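Home Tips: Laundry & Closet

When the Folding Machine Bites: Saving Your Knits (and Your Fingers)

I love my folding machine. I want to get that in first, before I spend a whole page on the evening it jammed so badly I ended up sitting on the laundry room floor with a flashlight in my teeth. It's a Willby, the tabletop kind where you clip a shirt to the front rail and two little arms carry it inside and hand it back to you in a neat square. T-shirts, pajama tops, pillowcases, it does the lot while I unload the dishwasher, and I still get a kick out of watching it!

But in July it ate a sweater. So now I have a set of habits, and they've worked so well that I'm putting them all down on one page.

What went wrong

I clipped in a chunky wool pullover with a loose cable pattern, mostly because it was next in the basket. The left arm took hold of a cable (just the one raised strand, I think, with nothing behind it), and the right arm took the hem. Then they pulled in different directions, the way they're supposed to with a shirt. The strand came up in a long loop, the loop went around the roller shaft, and the machine kept going for two more turns before it stopped and started beeping at me.

I did exactly the wrong thing and reached in to help. The arm let go of the sweater, swung back to its home position and caught my knuckle against the housing. No blood, plenty of bad language.

My neighbor Sorin Vukčević spent years fixing industrial sewing machines and he came over with his good tweezers. It took us 57 minutes to get the yarn off that shaft. Start to finish, for one sweater I could have folded by hand before the kettle boiled.

If yours jams

Pull the plug. The pause button on mine stops the roller but leaves the arms powered, and an arm with power will go home as soon as whatever is holding it lets go. I'd missed that entirely, and it's right there on page 6 of the booklet.

Wait until the little standby light is completely out before your hand goes anywhere near the opening. Mine takes a few seconds to fade.

Take the tension off before you do anything else. Most machines have a hand wheel or a knob on the side for the roller (check your booklet for which way it turns). Go backward slowly with one hand and feed the slack out with the other.

Leave the scissors in the drawer as long as you possibly can! A pulled loop can nearly always be worked back in. A cut one is a mending job. If you truly have to cut, put a safety pin through the stitches on both sides first so nothing runs.

Once the garment is out, get a flashlight and look at both ends of the shaft. We found a wad of yarn fuzz packed in behind the bearing that had clearly been building for months, and I'm sure it made the whole thing worse. A crochet hook is perfect for digging it out. After that, wipe the grip pads with a barely damp cloth. If they're shiny, they slip, and a slipping pad grabs again somewhere else.

Run an old dish towel through before you trust it with clothes. Two if you're nervous. I ran six.

What never goes in mine anymore

Anything with cables, bobbles or open lacework. Anything with buttons down the front, unless it's a flat cotton shirt done all the way up. Belts, drawstrings, hoods with cords. Wool in general, though I do have one very fine merino top that behaves beautifully and I'm not going to pretend I don't cheat with it.

These all live in their own basket now, and the basket sits on the other side of the room so I can't grab from it on autopilot.

Folding the thick ones by hand

It's quick once you get going, and I've come to enjoy it. Use the bed. A table is never wide enough for a big cardigan with its arms out, and you want the whole thing supported so the weight doesn't drag on the shoulders. 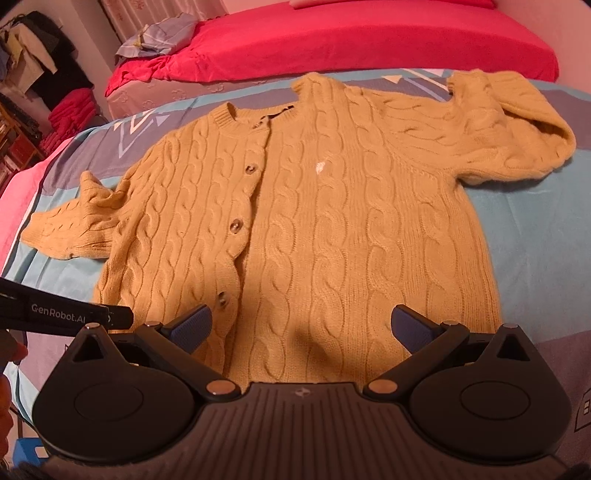 Get it flat with the front up and smooth it from the neckline down to the hem, using your palms and not your fingertips. Fingertips find loops. Do up the buttons if they aren't done, starting at the bottom, and give the button band a little tug so it lies straight. Pick off any lint while you've got good light.

Straighten the sleeves and squeeze the cuffs back into shape. Then turn the cardigan over in one go, holding it at the shoulder and hem. Fold one side in toward the middle, lay that sleeve down along the body, and do the same with the other. Bring the hem up a third of the way, then fold again to the neck. With really heavy cables I stop at a single fold in half. Thick knits get a hard crease if you bully them into a small square, and they don't save you any shelf space anyway.

Please don't hang them! Shoulder bumps are such a pain to steam out.

And the pulled pullover?

It lived. Lay the pulled spot flat, stretch the knit gently sideways, and use a blunt darning needle to ease the extra yarn along one stitch at a time, a little to the left and a little to the right. Steam it from above without touching the wool, then let it rest overnight. I can still find the place if I go looking, just under the left arm, and I wore it all last week.

Updated November 19, 2025: added the bit about fuzz behind the bearing, which I'd left out the first time. Check both ends of the shaft. Mine was clean on the side I could see.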